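Nachtrag vom 1. Januar 2021, weil ich zwischen den Jahren endlich meine Notizen sortiert habe und drei Leute gefragt haben, wie das eigentlich war in Wurendale.

# Ein Nachmittag bei Dremex, und der Arm, der nicht hören wollte

Also, September. Ich hatte mich schon im Frühsommer für den Besuchstag bei Dremex angemeldet und ehrlich gesagt nicht mehr damit gerechnet, dass er stattfindet. Dann kam doch die Mail: kleine Gruppe, Maske, bitte feste Schuhe. Wir waren 6 Leute, alle irgendwie aus der Ecke Instandhaltung oder Ausbildung, und ich glaube, ich war die Einzige, die mit dem Regionalbus gekommen ist (fahrt nicht mit dem Regionalbus, die Haltestelle Wurendale Gewerbegebiet liegt gefühlt im nächsten Landkreis).

Abgeholt hat uns Helju Pētersons. Sie leitet dort das Labor für Handhabung, und sie redet genauso schnell wie ich, was die Führung für die übrigen fünf vermutlich anstrengend gemacht hat. Kein Imagefilm, keine Folien, nur Kaffee aus der Thermoskanne und dann gleich rein.

## Erst mal die Halle

Die Halle selbst erzähle ich kurz, da gibt es nicht so viel. Vorne stehen die alten Zellen mit Zaun und Türschalter, die noch für Skenthorpe laufen, so ein Zulieferauftrag mit Kunststoffdeckeln. Ordentlich, laut, gelbe Linien auf dem Boden. Einer aus unserer Gruppe wollte alles über die Türschalter wissen und hat uns damit bestimmt eine Viertelstunde gekostet, aber gut, dafür weiß ich jetzt, dass die bei Dremex jeden Montag von Hand geprüft werden und dass es dafür ein Klemmbrett gibt. Ein echtes Klemmbrett! Mit Kugelschreiber an der Schnur!

Spannend wurde es hinten im Labor. Dort geht es um Sachen, die auf weichen Unterlagen liegen: Stoff, Folie, alles, was Falten wirft. Das Projekt heißt intern Agyeman, warum, habe ich vergessen zu fragen. Die Idee ist, dass der Arm sich mit wenig Kraft an eine Fläche herantastet und selbst merkt, wann er Kontakt hat. Auf einem harten Tisch ist das ein alter Hut. Auf Stoff ist der Kontakt matschig, die Kraft steigt langsam an, und der Regler muss entscheiden, ob das jetzt schon der Tisch ist oder noch eine Falte.

Ľubica Štefanec, die die Versuche fährt, hat uns das am Rechner gezeigt, mit den Kraftkurven vom Vormittag. Auf Metall eine Kante wie mit dem Lineal gezogen, auf Stoff so ein müder Hügel. Sie meinte, sie könne inzwischen an der Kurve erkennen, ob der Stoff glatt gestrichen war. Ich glaube ihr das. 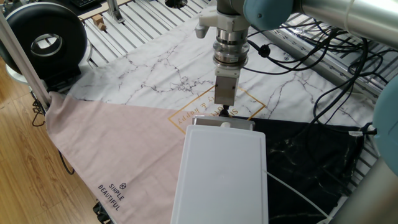
*Foto: Dremex / Labor Handhabung, Wurendale. Abdruck mit freundlicher Genehmigung.*

Der Kraftsensor ist der Stapel aus blanken Metallringen zwischen der weißen Halterung und dem Greifer, und um den dreht sich der Rest dieses Berichts. Merkt euch auch die schwarzen Kabel rechts davon, die kommen gleich noch dran. (Und ja, die Tücher! Marmormuster, Altrosa, »SIMPLE BEAUTIFUL«. Ich hätte sofort eins mitgenommen.)

## Und dann ging es schief

Vorgeführt werden sollte ein ganz harmloser Ablauf: Arm fährt herunter, berührt den Stoff, hält an, fährt wieder hoch. Langsam, mit einer Kraftgrenze von 5 Newton. Das ist wenig, so viel wie eine Halbliterflasche, die man auf den Tisch stellt. Ľubica ließ ihn zweimal laufen, beide Male schön. Wir haben brav genickt.

Beim dritten Mal hielt er nicht an.

Ich stand ziemlich nah dran, hinter der Bodenmarkierung, aber nah, und habe es zuerst gar nicht verstanden. Es gab keinen Knall und nichts Filmreifes. Der Arm fuhr einfach weiter nach unten, in genau derselben gemütlichen Geschwindigkeit, der Stoff zog sich um die Spitze zusammen, und dann kam so ein Knarzen aus dem Tisch. Ľubica hatte die Hand da schon am Not-Halt. Klack, Bremsen zu, Ruhe. Das Ganze hat 2 Sekunden gedauert, sagt das Protokoll. Ich hätte auf zehn getippt.

Verletzt wurde niemand, es war auch keiner in Reichweite. Der Greifer hatte hinterher eine Macke an der Spitze, der Stoff ein kleines Loch. Trotzdem war es danach kurz sehr still im Labor, und der Mann mit den Türschaltern sagte halblaut »na ja«.

Was ich Helju hoch anrechne: Sie hat uns nicht hinausgeschickt. Ich war schon auf Betrieben, da wäre an der Stelle plötzlich Mittagspause gewesen. Sie fragte, ob wir es eilig hätten, und dann durften wir bei der Fehlersuche zuschauen. Also eigentlich fing die Führung da erst richtig an!

## Die Suche

Erster Verdacht natürlich: Stoff. Zu weich, Falte, Kontakt nicht erkannt. Das war auch meine Theorie, und ich habe sie leider laut gesagt. Ľubica holte die Kurve auf den Schirm, und da war kein Hügel. Da war gar nichts. Die Kraft stand wie eingefroren auf einem Wert knapp über null, während der Arm sich in den Tisch gedrückt hat. Ein echter Sensor rauscht immer ein bisschen, auch wenn er nichts anfasst, und diese Linie war glatt wie ein Faden.

Es kamen also keine neuen Messwerte mehr an, und der Regler hat treuherzig mit dem letzten weitergerechnet. Der sagte: noch kein Kontakt, fahr ruhig weiter.

Warum kamen keine an? Kabel. Ľubica hat den Arm ohne Greiferkontakt hochgefahren, bei offenem Protokoll, und das Handgelenk langsam gedreht. Bei einer bestimmten Stellung war die Leitung des Sensors weg, ein Stückchen zurück, und sie war wieder da. Ein Wackler am Stecker, vermutlich durch Zug, wenn sich die Schlaufe am Handgelenk strafft. Sie hat dann den Stecker gezogen und herumgezeigt, und mit Brille konnte man sehen, dass eine der Rastnasen weggebrochen war. So ein winziges Plastikteil.

Ich habe gefragt, wieso die Steuerung das nicht merkt. Kurze Pause, dann haben sich die beiden angeschaut. Es gibt eine Überwachung, die bei ausbleibenden Daten stoppt. Die Zeitgrenze war bei der Inbetriebnahme hochgesetzt worden, auf 30 Sekunden, damit man beim Umstecken nicht dauernd quittieren muss. Und da stand sie immer noch. Helju hat das ohne Umschweife vorgelesen, aus der Parameterliste, vor uns allen, und gesagt, dass das ihr Haken auf dem Abnahmeblatt sei. Respekt.

## Was mir noch durch den Kopf ging

Die eigene Kollisionserkennung vom Arm, wo war die? Die gab es auch, die sitzt aber bei den Gelenken und war für den Versuch recht unempfindlich eingestellt, damit sie bei Kabelzug nicht ständig auslöst. Wahrscheinlich hätte sie einen Moment später zugegriffen. Ausprobieren wollte das an dem Tag verständlicherweise keiner.

Mich hat vor allem beschäftigt, wie unauffällig so ein Fehler aussieht. Ich bilde Azubis aus, und wenn ich denen Störungen erkläre, nehme ich immer die lauten: Endschalter überfahren, Antrieb pfeift, Sicherung fliegt. Ein Messwert, der einfach stehen bleibt und dabei völlig plausibel aussieht, kam bei mir bisher nicht vor. Hab ich gleich im Bus auf die Rückseite vom Besucherausweis gekritzelt (den hätte ich abgeben müssen, sorry, Helju, er hängt jetzt bei mir in der Werkstatt).

Und die Sache mit dem Not-Halt. Ľubica hatte die Hand die ganze Zeit neben dem Taster, auch bei den zwei Durchläufen, die gut gingen und bei denen wir schon wieder übers Wetter geredet haben. Ich habe sie darauf angesprochen und sie hat mit den Schultern gezuckt. Das mache man halt so.

## Seitdem

Ich habe im Herbst noch einmal mit Helju telefoniert. Die Zeitgrenze liegt jetzt im Millisekundenbereich und steht auf dem Prüfblatt, das vor jeder Versuchsreihe durchgegangen wird. Außerdem prüft die Software, ob der Messwert überhaupt noch zappelt, und stoppt, wenn er verdächtig ruhig bleibt. Der Stecker ist getauscht, die Leitung am Handgelenk hat eine neue Zugentlastung bekommen. Für das Umstecken gibt es einen eigenen Wartungsmodus, in dem der Arm gar nicht fahren kann. Das fand ich fast die schönste Änderung, da hat jemand kapiert, weshalb der Wert damals hochgedreht wurde.

Die Kraftkurven vom September hat sie mir für den Unterricht geschickt, alle drei übereinander. Wer auch ausbildet und sie haben möchte: schreibt mir, ich frage bei Dremex nach, ob ich sie weitergeben darf.

Der nächste Besuchstag steht noch nicht fest, bei der Lage gerade kein Wunder. Wenn ihr hinfahrt, nehmt das Auto oder ein Fahrrad, und fragt nach dem Labor hinten. Die Zellen vorne sind in Ordnung, aber nach der zweiten hat man es verstanden. Kaffee gibt es reichlich, Milch müsst ihr selber mitbringen.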